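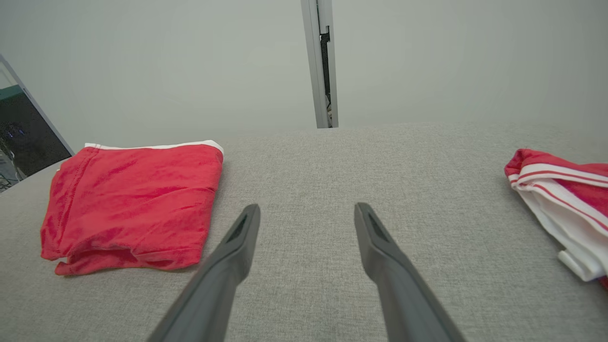 what looks like a couch or padded bench, gray fabric

Family Stories board > Aunts, great-aunts and cousins > The cousin who kept everybody's letters

randville_kid
Okay, I have been reading this board for months and finally have something to add! My mother's cousin Irina Crăciun kept every letter anybody in the family ever sent her, and last month the whole lot came to me. Fruit crates, a hatbox, a suitcase with a belt around it because the latch gave up. I have been reading them every night on the couch and I can't stop.

A little background. Irina never married and never moved out of Randville, and she wrote to everyone. Cousins, second cousins, the ex-husbands of cousins (she stayed friendly with all of them, which caused trouble at more than one wedding). If you were related to her by any thread at all you got a birthday letter, and if you didn't write back you got a second letter asking if you were sick.

The bundle from my grandfather is the one I started with. I knew him as a quiet man who fixed radios and ate his toast standing up. In these letters he is FUNNY. There are two whole pages about a goose that chased him off the porch of a house he was renting, and he draws the goose! He gives it eyebrows. I never saw that man draw anything in my life.

So my question for you all. How do you share something like this with the rest of the family? I want to type them all up and send them around. My sister thinks I should ask first. There are 301 letters from my grandfather's side alone (she numbered them in pencil, bless her) and I don't even know who all these people are.

tallgrass_momma
Oh I love this so much. The goose with eyebrows!! Please frame that page.

I did something close to this with my great-aunt's postcards. I typed up a few at a time and mailed them out at Christmas, and people started calling me with the other half of the story. My uncle in his eighties, who never picks up a phone, called me twice in one evening about a fishing trip.

Start small is my advice. Pick 15 that would make anybody smile and see what comes back to you.

Pettibone44
Going to be the grump here. Those letters were written to Irina. Your grandfather drew that goose for her and he didn't draw it for a mailing list. I'd read them and enjoy them, but typing up every one and sending them to people who may be talked about in them is asking for hurt feelings.

We had this in my family. A cousin passed around copies of my grandmother's letters and one of them said plainly what she thought of her daughter-in-law's cooking, housekeeping and mother. The daughter-in-law was still living. She was at the table when it got read.

randville_kid
Pettibone44, oof. Fair point, and I did find one last night about a loan between two brothers that was never paid back, and both of their kids are people I see every summer. That one is staying in the crate for now.

But Irina read letters out loud! That was her whole thing. You would come in for coffee and before you had your coat off she'd be reading you what somebody's boy was up to in the navy. I can't believe she would want them kept quiet.

quiltsandquarrels
Reading one out loud in your kitchen to a person you picked is different from a typed copy that lives forever in somebody's email. She chose who heard what. I'm with Pettibone on this.

That said I would pay real money to see the goose.

N_Ccori
Hello, new to this section. Nilton Ccori, I mostly post over in the surnames board. My grandmother was the letter keeper for our family, so I have been where you are, and I had a wonderful time with it and I hope you do too.

What I did was send people their own first. If a letter was from your father, you got it before anyone else did, the real paper, and I kept a copy. I asked each person if the rest could read it. Nearly all said yes. One aunt said no and then a year later said yes and sent me six more that she had been keeping in a cookie tin!

And write down who is who now, while someone remembers. I put it off and there is a man called Jindden in at least half of my grandmother's letters and none of us has any idea who he was. He borrowed a ladder. He got over the mumps. He brought a cake to a funeral and it was a good cake. I think about him all the time.

tallgrass_momma
Jindden and the ladder! Did he bring it back??

N_Ccori
The letters do not say. I have looked.

randville_kid
Nilton, sending people their own first is such a good idea that I got up and started sorting piles while I was reading your post. I have a pile for the Nistor cousins, a pile for my grandfather's side, a pile for the ex-husbands and one large pile of "signed only with an initial."

Does anybody have a trick for the initials? There are two different people signing as M. and I mixed them up for an entire evening. I thought one woman had a baby and joined a convent in the same spring.

quiltsandquarrels
Handwriting first, then what they call her. In my mother's letters the family used her nickname and the friends used her real name, and that sorted most of it. Look at how they sign off, too. People tend to stick with the same closing for fifty years.

Pettibone44
Postmarks if you still have the envelopes. And don't separate the letters from the envelopes, whatever you do. My brother did that to be tidy and I have not let it go.

For the record I like Nilton's way. If people get asked I have no objection to any of it.

old_adatham_road
Late-night reader here. My folks are from Adatham and I remember there being Crăciuns down the road when I was little. There was a lady who visited them in the summers and walked around with a writing pad under her arm. She asked me what my dog's name was and then wrote it down. Could that be your Irina? She wore a man's wristwatch.

randville_kid
THE WATCH. Yes! It was her father's and she wore it pushed halfway up her arm because the band was too big. Oh my goodness. What was your dog's name? I have a whole bundle she wrote from Adatham and never mailed, and I'm going to go look right now.

old_adatham_road
Biscuit. A brown dog, not very bright.

randville_kid
It's 1 in the morning and I found him. April, second page: "The little boy next door has a dog called Biscuit, who barked at a bucket until supper." Send me a message with your address and I'll mail you a copy of the page tomorrow.

old_adatham_road
Well, I'm sitting here grinning. He did do that with the bucket. Message sent.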